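Forum index > Manipulation > Imitation learning

Thread: Per-episode latency jitter in training — helps or am I fooling myself?

clireck_bench
Posted 2025-05-20

Been sitting on this for a while, want people to poke at it before I write it up properly.

Short version. Handheld gripper demos, wrist fisheye only, diffusion policy. Everyone measures camera latency and gripper latency once, subtracts, moves on. I did that too. Policy was fine on slow stuff and lousy on anything where the object gets near something it can hit. Tray against the oven rack, tray against the door glass.

So instead of one fixed offset I shift the action stream by a random amount per episode during training. Same shift for the whole episode, drawn fresh every time the episode gets sampled. Range is set from the spread I measured on the real arm, not from a guess. No change to the network. No extra data.

Data: 651 demos on the toaster oven task. Eval is 19 starting layouts, same ones for both policies, run interleaved so lighting drift doesn't favor one of them. Fixed offset got 13 of 19. Jittered one got all but one. Yes I know that is a small eval.

View from the demo side:
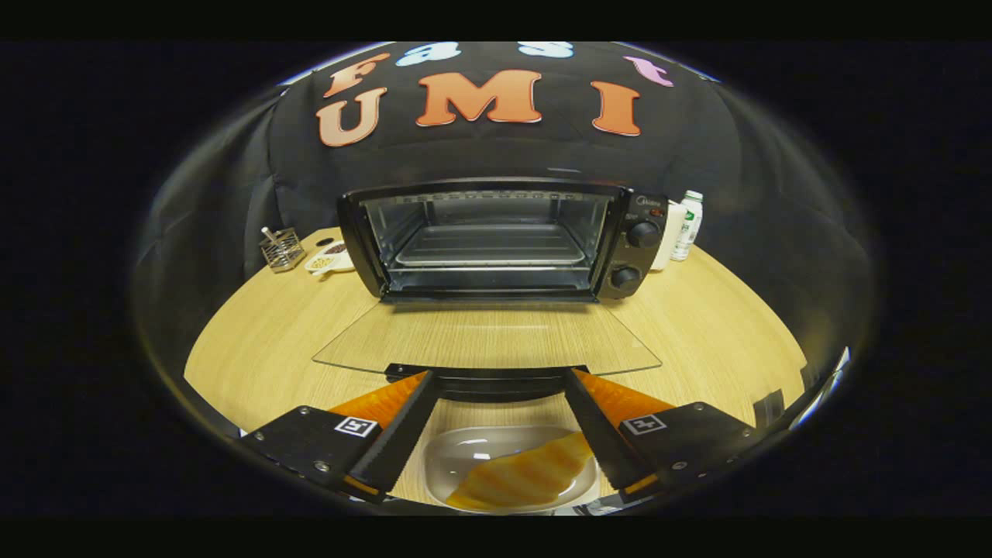

Toaster oven task, wrist fisheye, door open and tray in the fingers.

Failures with the fixed offset are nearly all the same thing. Comes in at the right height, releases early, tray ends up half on the rack. With jitter it seems to wait a bit longer before letting go. Could be real, could be that I've stared at too many of these.

Code is a dozen lines in the dataloader, will post when I've cleaned it up. Questions welcome, rude ones too.

flotdale
Interesting but I don't buy the comparison yet. A random shift is also just augmentation. You'd get some of that benefit from adding noise to the actions, or from training longer. Did you match gradient steps?

Also 13 vs 18 on 19 trials. Do the test. It's not as strong as it looks.

clireck_bench
Steps matched, yes. Same seed for init too. Only one seed though, so shoot me.

Action noise I tried early on, on a smaller set. Made the approach wobbly and didn't fix the early release. Didn't log it carefully enough to put a number on it so I left it out.

Paired layouts so it's a paired test, I'll run it and post. Agree it's thin.

wirenut77
what are you using for sync on the demo side? if its the video timestamps only then your spread might just be your own timestamps being bad, and the jitter is papering over that

clireck_bench
Video plus IMU, standard pipeline. Checked with a blinking LED in view for a few recordings, demo side is tight. The spread is on the robot side. Gripper command to finger motion is the bad one, way worse than the arm.

wirenut77
ok then thats a gripper driver problem. fix the driver

zumer_lab
Strong disagree with "fix the driver". Not everybody can. We have a gripper on the Dagdag controller and the command queue is closed, you get whatever delay it feels like giving you. A training side fix that costs nothing is useful even if it's ugly.

We tried almost exactly this last year on a cup stacking task. Drew the shift per timestep instead of per episode and it was awful. Policy learned mush. So per episode is the part I'd put in the title.

flotdale
Per timestep makes the targets inconsistent inside a chunk, so that's no surprise. Per episode keeps each trajectory clean but then two similar episodes disagree with each other on when to release. The diffusion head can hold both modes. My question is why it picks the late one at test time. Nothing in the method says it should.

clireck_bench
That's the bit I can't explain well. My guess — and only a guess — is that observation history does it. With a shift that stays constant over the episode, the policy can read its own lag off the last couple frames, compare where the fingers are to where the tray is, and act on that. With a fixed offset there's nothing to read so it never learns to look.

If that's right, cutting history to one frame should kill the gain. Have not run it. Should have run it.

flotdale
Run it. That's the paper. Without that ablation this is a trick that worked on one oven.

murky_optics
Side question, that lens. With the fisheye the finger tags sit right at the bottom of the image and the tray takes up most of the space between the fingers. Do you still get good tag detections for gripper width when it's carrying something? We lose one or the other a lot.

clireck_bench
Mostly ok. Clear tray helps I think, and the tags are low enough that it doesn't get in the way. Where we lose one we interpolate width across the gap, and drop the episode if the gap is long. The tag on the left goes more often than the right, never figured out why.

murky_optics
Interpolating width over a gap that includes the release would smear out your release time. Isn't that the exact thing you are trying to measure??

clireck_bench
Hm. Yes. It would.

Going to check how many of the 651 have a gap overlapping a release. Give me a bit.

zumer_lab
That's a good catch. Would also hit both policies the same tho, same demos. Doesn't explain the difference between them by itself.

murky_optics
Not by itself but if the labels say the fingers open gradually starting too soon, fixed offset copies that and jitter blurs it out. Then the gain is from bad labels and not from latency at all. Different story.

flotdale
Right. And you can test it cheap. Retrain both on only the episodes with clean tags through release. If the gap between them shrinks, it was labels.

clireck_bench
OK counted. Reran detection over everything, including the older sets from the same rig, 2,831 episodes total. The overlap problem is there but it's a small slice, and in the oven set it's smaller than in the old ones. Small doesn't mean harmless. Retrain on the clean subset is queued, both versions. One-frame history run goes after that since the machine is shared till end of May.

Paired test on what I have: doesn't reach the usual cutoff. flotdale can have that one.

wirenut77
still think you should scope the gripper. if the delay depends on load your whole uniform draw is wrong, carrying a tray vs empty fingers could be totaly different

clireck_bench
Measured empty only. Will do loaded. Fair.

zumer_lab
For what it's worth ours did depend on load, and on how long since the last command. First command after a pause was always slow. If you're holding still over the rack before release, that's the one you get.

clireck_bench
That would matter a lot here. It does hover right before release, almost every run.

Can you post how you measured it? Not the numbers, just the setup.

zumer_lab
High speed phone video of the fingers plus an LED wired to flip when the command goes out. Count frames between. Tedious but it works. Hold for different pauses, repeat. I'll dig up the script that fires the commands, it's on the Dagdag box and someone else has it right now.

tinker_pdx
lurker here, does this need retraining from scratch or can you finetune an existing policy w the shifted data? we have a checkpoint that took forever and I'm not redoing it

clireck_bench
Only did from scratch. Finetune might work if the base saw history frames. If it's a single-frame policy I'd expect nothing, assuming my guess above holds up, and right now I wouldn't put money on it.

flotdale
Please put the clean-subset result in this thread and not a new one. Whichever way it goes.

clireck_bench
Will do. Loaded gripper numbers first, then the retrains.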